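Glaze notebook, September, second entry
Started 4.10 in the afternoon, tea to hand

I have put off writing this up for longer than I should, partly because the kiln was still too warm to open properly until after lunch, and partly because I wanted to look at the tiles in daylight and then again under the lamp before saying anything I might regret. Anyone who wants to come and argue about the results is very welcome; there are two white armchairs and a round table for exactly that sort of conversation.
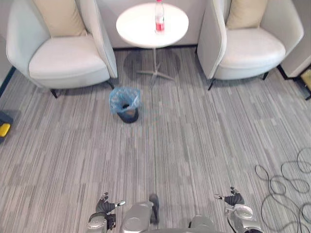
The grey striped carpet, with the two armchairs and the table at the far end.

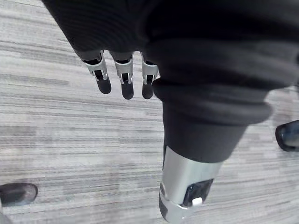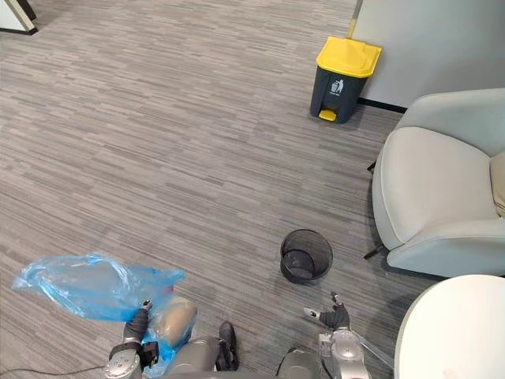
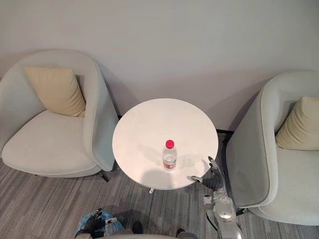
So, the ash. The first bag from Cullimow went through the coarse sieve dry and then the finer one wet, and I gave it only two washes this time. Last time I washed it until the water stopped feeling slippery, which took most of a week and left me with something very tame and rather dull. I had a suspicion that we were pouring all the interest down the sink. It is mostly hedge cuttings and old apple, as far as I was told, with a bit of bramble in it, and it came out a lovely soft dove colour once it had dried on the plaster slab. Please keep your gloves on with the half-washed stuff, it is very caustic and I have the sore thumb to show for it.

The recipe is still the one we have been calling Yap: equal parts ash and feldspar by dry weight, with a smaller amount of ball clay to keep it from settling like concrete in the bottom of the bucket. It did settle a bit anyway. I left it overnight, poured off the clear water, put it back through the sieve and it behaved much better, going on like thin cream. I dipped half the tiles once and the other half twice, with a good long wait between dips. The waiting matters more than I had thought, as the few I hurried have crawled back from the edges and look a bit like old paint on a gate.

All the tiles are the Flurkik buff stoneware from the batch we opened in the summer. I did mean to include the darker body as well, but it wasn't dry enough and I didn't fancy explaining a blown shelf to everyone.

Firing went like this. Slow start with the bung out, then up at the usual rate until the Vultent read 1,099, where I slowed it right down to let the body catch up. From there it climbed steadily to 1,221 and I held it for 69 minutes, which was meant to be an hour, but I was on the phone. I have written down what happened and not what was planned, so that whoever repeats it can decide for themselves. The cone on the middle shelf was nicely over. The one on the bottom shelf was barely bending, and that is the same complaint as last time, so I think we have to accept that the bottom of that kiln is simply cooler and stop putting anything hopeful down there.

Now for the nice part! The double-dipped tiles from the middle shelf are the best thing this glaze has done for us. They have broken to a warm straw colour over the ridges and pooled to a proper glassy green in the stamped hollows, with little runs down the face that stop just short of the foot. One has a faint bluish bloom where the glaze is thickest – I keep picking it up. The single-dipped ones are drier and browner, pleasant enough, more like a biscuit. I wouldn't want to drink out of one, but the outside of a planter would suit it very well.

Top shelf ran more than I'd like. Two tiles have stuck to their cookies and will need the grinder, and there is a drip on the shelf itself which I've marked in chalk. New batt wash before the next firing, please, and a fresh mix of it too, as what is in the tub has gone to flakes.

I did the lemon test on the best of the green ones, slice left on it overnight under a saucer, and couldn't see any change in colour or shine this morning. I'll do the vinegar one next and leave it longer.

Things to try, in no great order. Same glaze with a touch more clay, to see if it holds on better on the top shelf. A well-washed batch of the same Cullimow ash beside the half-washed, fired together, so that we stop guessing. Something curved as well, a small bowl or two, because a flat tile stood on end is never going to say much about what the glaze will do inside a pot. I'd also like a slower cool, if the kiln can be spared for the extra time.

Tiles are in the shallow tray by the window, middle shelf ones nearest the glass. Numbers are in iron oxide on the backs. The remaining glaze is in the lidded bucket under the bench, and it will want a thorough stir.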